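Is a countertop dehydrator worth it for drying herbs and fruit?
Kitchen Help > Small appliances

Posted by Stadine, 2025-12-08

I keep reading that a dehydrator pays for itself in no time. I don't believe it, but I'd like to hear from people who own one. I dry apples, some tomatoes and a lot of mint, all of it in the oven with the door propped open. It takes most of a day and the mint goes brown. The model I'm looking at costs a bit over $100 and the box promises "all the nutrients locked in," which sounds like something a marketing person wrote over lunch.

Is the fruit any better than what comes out of an oven? And does the machine hold its temperature, or is the dial a decoration?

3 replies

Skustley

I own one and I'd talk most people out of it. Mine ran 22 degrees hotter than the dial said when I put an oven thermometer on the bottom tray. The top tray was cooler, so the apples at the top were leathery and the ones at the bottom snapped. I rotate the trays every couple of hours now, and that was the chore I was trying to get away from.

As for nutrients, drying takes out water and some of the vitamin C goes too. No setting on the front panel fixes that. If a label says "all," I stop reading.

It does beat the oven for mint. At 95 or so the leaves stay green. But mint also dries fine hung up in a paper bag, and the bag is free.
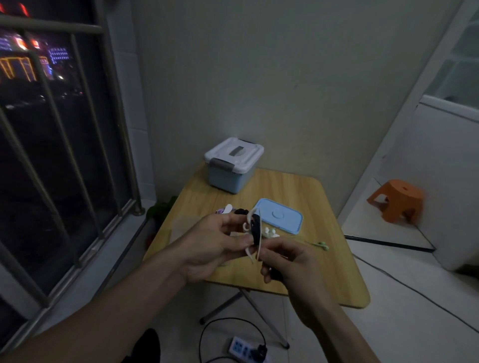 Folding table by the wall, evening.

If you do buy, get one with the fan at the back and square trays. The stacking kind with the fan underneath is where you get uneven batches. And slice everything the same thickness - a quarter inch for apples. I've seen people blame the machine for what the knife did.

Amissah

just get one theyre great, mine has run since April no problems. dried bananas are so good

Skaken

"Pays for itself" depends on what you were buying before. I added it up once: I used to spend $336 a year on dried fruit for lunches, so yes, mine did. If you only buy a bag of raisins now and then, it won't.

I'd question the tomatoes, though. They need a long time in any machine, and if they're still soft inside they belong in the fridge or freezer, whatever the booklet says about pantry storage. Let a piece cool before you judge it, as warm fruit always feels softer than it is.

Try to borrow one for a weekend first. Run 2 batches of apples, one in the machine and one in your oven at its lowest setting, and taste them side by side.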